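Thread on how we write rules for recording pick-and-place episodes. We rewrote ours in March and a few people asked for the list. It's long, so mute me if this isn't your thing.

1/ Background. Small lab, tabletop arms, wrist cameras, mostly foam blocks. The old guide was two pages from Gukton, our first site, and everybody followed a different half of it. Wing-yan Lu and I went through 2,369 episodes recorded under it and sorted them into keep, relabel and drop.

2/ We dropped 411. Hardly any were bad driving. Most were things the guide had never mentioned, so the operator had made a reasonable guess and the next operator had made another one.

3/ Rule one now: the task sentence is written before the episode starts and is not edited afterward. If the operator does something else, the episode gets a new label and a flag. The old sentence stays in the log.

4/ Rule two: name objects by color and shape, in that order, from a fixed word list. "Orange block," "blue cube." We had "salmon brick," "peach thing," and "red block" for the same piece of foam. Yi-chun Hsieh keeps the list. Ask her before adding a word.

5/ Rule three: the table is cleared to task objects only. Tape, pens, spare blocks and coffee go on the shelf. If the task needs clutter, the clutter is on the setup sheet too.

6/ Rule four is about grip. Close until the block is held, then stop. Foam will let you squeeze far more than you need to, and the arm won't complain. We set a force limit in the controller, and operators may lower it but not raise it.

7/ People pushed back on that one. Tien-fu Hsieh pointed out that a low limit drops blocks when you move fast. True. So the guide also has a speed cap while holding. He still thinks it's too slow. We left it in.

8/ Rule five: worn objects. This took the longest to agree on. Foam creases, then it cracks, then corners go. Do you swap it at the first crease? We decided no. Wear is normal and a policy should see some of it.

9/ What we do instead: every block has a wear grade, one to four, on the setup sheet. One is fresh. Two is dents and surface creases. Three is cracks or a damaged corner. Four means it no longer sits flat or has come apart, and it gets retired.

10/ Grade three stays in use, but don't mix it into a set labeled as fresh. That was the actual problem in the old data — we couldn't tell which blocks were which, so we couldn't test whether it mattered.

11/ Grade at the start of each session, before the first episode. If a block changes grade partway through, stop, write it down, start a new set. It takes a minute.

12/ Rule six: lighting. Arm shadows on the table are fine. People leaning in are not. Stand behind the line, and leave the blinds where the sheet says. Joscha Steinbach put tape on the floor at Harasym and the other rooms copied it.

13/ Rule seven: start poses. Place the objects from the printed layout, then move each one a little by hand. We used to say "place randomly," and what we got was the same three spots over and over. Twenty layouts, picked by the script, works better.

14/ Rule eight: failed grasps are kept. One retry is allowed in the same episode. After the second miss, end it and mark it failed. Do not delete it. Deleting needs a second person and a written reason.

15/ Rule nine: check the finger pads and the pivot screws at the start of a shift. Look, touch, sign. If a screw turns by hand, the arm is out until it's been tightened and the gripper has been re-zeroed.

16/ Rule ten: hands stay out of the workspace while the arm is enabled. No exceptions for "just nudging it." Disable, nudge, enable. This was in the old guide, in the middle of page two, after the section on file names. It's now the first line on page one.

17/ How it's going: 1,495 episodes under the new guide so far. Review is quicker, mainly thanks to the fixed word list. I can't say yet whether the wear grades help training. Yung-ching Shek is running that comparison and I'd like to see it before I claim anything.

18/ Things I'd still change. The grade descriptions need reference photos for each kind of foam. The retry rule doesn't cover a block that gets dropped after a good grasp. And the sheet has too many boxes — operators have started skipping the bottom row.

19/ If your lab has a rule for dropped objects, I'd like to read it. We're leaning toward ending the episode wherever the block lands, but that throws out recoveries, and some of those are useful.

20/ Last one for now. A block-to-cube approach from the current set, task sentence "move the orange block toward the blue cube." I have the orange one at grade three.

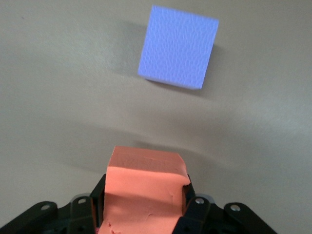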